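Review: Clindach overhead contact method, run on a two-armed humanoid
Reviewer: Ifigeneia Mitsotakis-Vlachou

The method reviewed is a teleoperation-to-policy pipeline released by Clindach in May, together with the trained weights and a set of demonstrations. It targets one narrow problem: holding a long-handled tool against a surface above the robot's shoulders without losing contact or pushing too hard. The test task is painting the underside of a white panel with a roller. We ran the released weights unchanged first, then fine-tuned on our own recordings.

## What is claimed

The release notes make one central claim. A policy given head and wrist views plus joint torques should keep roller contact more steadily than one trained on views alone. The torque signal is sampled at 400 Hz and reduced to a short history before it reaches the network. No force sensor is needed at the wrist, and for most labs that will be the main attraction.

The free arm is part of the method. Earlier work from Dronulska parked it at the side, whereas Clindach records it along with the working arm and lets the policy move both. The authors report less sway at the torso as a result.
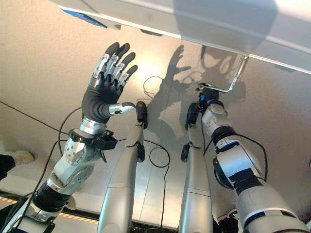

Our own figures support this only in part. Torso sway fell when the roller was near the middle of its reach. Towards the limit of the elbow the difference was too small to separate from run-to-run variation, and in two sessions the free arm drifted into the path of the head view and had to be sent back by the operator.

## Setting up

Installation took a morning. The documentation is terse but correct, with one exception: the hand calibration page gives the thumb offset with the wrong sign. Anyone following it will get a weak grip on the handle and may blame the policy. Steps that matter:

1. Calibrate both hands before mounting anything. The script refuses to start otherwise, with an unhelpful message.
2. Set the panel height in the configuration file to the nearest centimetre. The default is too high for most rigs.
3. Close the hand on the handle by teleoperation and check the roller frame against the underside of the panel before handing over to the policy.
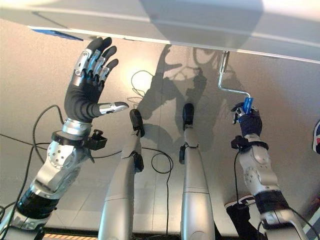
4. Record a reference pass at low speed. The software uses it to zero the torque history, and skipping it costs more time later than it saves.

## Data and training

The released set holds 2,533 demonstrations, all with the same type of roller. We added 30 of our own. Fine-tuning on these improved contact on our panel noticeably, although it made the policy worse at the original panel height. Mixing the two sets in equal batches fixed most of that.

Image quality matters more than the notes suggest. Hard shadows from the raised arms upset the unmodified weights, which hesitated whenever a shadow crossed the contact area. Cropping the head view helped – random brightness changes during training helped more.

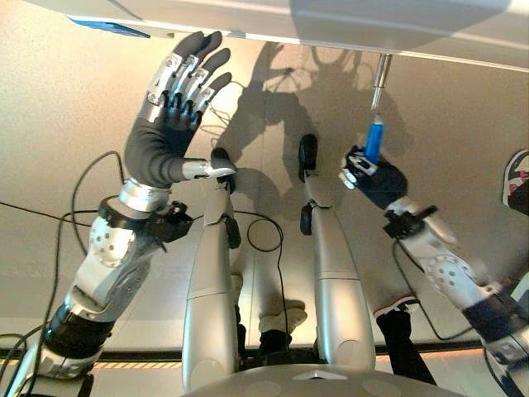

## Wrist view

The second input is a small camera at the wrist. The authors treat it as optional and give it a single paragraph. I would not run without it. With the head view alone, the policy judged gaps to the panel poorly at steep angles, and first contact was late or heavy.
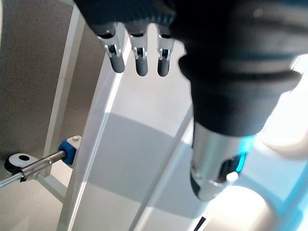 Latency on this stream needs watching. The default buffer holds 2 frames, and raising it to smooth dropped packets undid most of the benefit. The same fault appears in the Zamani driver we used for comparison, so it may come from the shared transport layer. We left the buffer alone and replaced a cable.

## Verdict

The torque history is a sound idea, cheaply implemented, and the contact results near mid-reach hold up. The free-arm result is weaker than presented and should be reported by reach, with the failures listed. I would recommend the method to groups already running two-armed teleoperation. For a single arm, the Clestix baseline is simpler and loses little.

Still untested here: wet paint, textured panels, and any handle thicker than the one supplied.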